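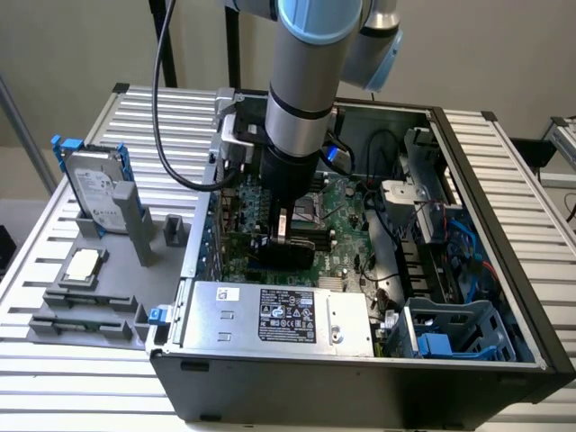

## Memory module demos: arm sags at the slots during hand guiding

**Opened:** 7/28/19
**Opened by:** Assunta Villa
**Assigned to:** Nhyira Frimpong
**Cell:** Asitz, PC tower
**Status:** closed, one follow-up open

### Report (Villa)

When I hand-guide the arm down to the memory slots and let go, the gripper sinks a few millimeters over two or three seconds. It does not do this up at the approach height. On playback the gripper goes down too far and the arm stops on the force limit before the module is seated.

I recorded six demos this morning. Four stopped on playback. The other two ran, but the module went in with one end high and I had to press it down myself.

The same task recorded by remote control (Ekton pendant, slow mode) plays back without a stop. It takes me much longer to record and the motion is jerky near the slot, so I would like to get hand guiding working.

### Setup

- Tower on its side, open, power supply toward the operator.
- Parts fixture to the left of the tower. CPU in the square nest, the two memory modules in the long front slots, hard drive upright at the back in its blue caddy.
- Order of the full task is memory, then CPU, then drive. Only the memory step is in this ticket.
- Demo software is Illon, recording on the default profile.

### Log

**1. Frimpong**

Asked for the payload settings. Assunta sent them over. The tool mass is set to 700 g, and that is the old gripper. The black one was never entered. With the wrong mass the gravity compensation will be off in any pose, but it shows most when the arm is reaching out and down into the case.

**2. Villa**

Ran the payload identification routine with the fingers empty and saved the result under a new tool name. Please don't overwrite the old entry, the other cell still uses it.

Let go of the arm over the slots again. Sinking is much less, but there is still a slow drift to the left.

**3. Frimpong**

Check the cable. It loops down the left side of the arm to the gray bracket. If the loop is short it will pull on the wrist when you turn the gripper to line up with the slots, and the arm reads that as your hand.

**4. Villa**

There was some pull with the wrist turned. I moved the tie and gave the loop more slack. It now clears the rear edge of the case in all the poses I use. Let go over the slots for 30 seconds and saw no drift.

**5. Villa**

Recorded three new demos. Playback:

- Demo 1: ran, module seated.
- Demo 2: stopped on the force limit at the slot.
- Demo 3: ran, module seated.

So it is better but not fixed.

**6. Frimpong**

Looked at the force trace for demo 2. You are pushing down on the gripper body while you seat the module, which is normal, but the recorder stores the position the arm reached under your push. On playback the controller tries to get to that position by itself and the force builds up past the limit. Demo 3 has the same shape, only smaller.

Try splitting the demo:

1. Hand-guide from the fixture to a point just above the slot. End the segment there.
2. Take your hands off and wait for the hold light.
3. Switch to the pendant and jog straight down until contact.
4. Mark the last part as a force segment and let the controller do the press.

Don't raise the force limit to get past the stop. Văn did that in the other cell and we replaced a motherboard.

**7. Villa**

Step 4 is grayed out for me.

**8. Frimpong**

Force segments are off in the default profile. Load the "contact" profile before you start recording. You can't change it partway through a demo.

**9. Villa**

That worked. Recorded five split demos, both slots. All five played back with no stop and the modules seated at both ends. I then looped the best one 30 times, resetting the module by hand each time. One miss, where I had put the module back in the fixture slightly crooked. No stops.

### Resolution

- Wrong tool mass, corrected with payload identification.
- Cable pulling on the wrist, corrected with more slack.
- Seating push recorded as position, corrected by using a split demo with a force segment.

The old demos are deleted. They can't be converted.

### Follow-up

The CPU step will need its own check in August before anyone hand-guides it. The force limit for the memory step is too high for the socket. Left open under Frimpong.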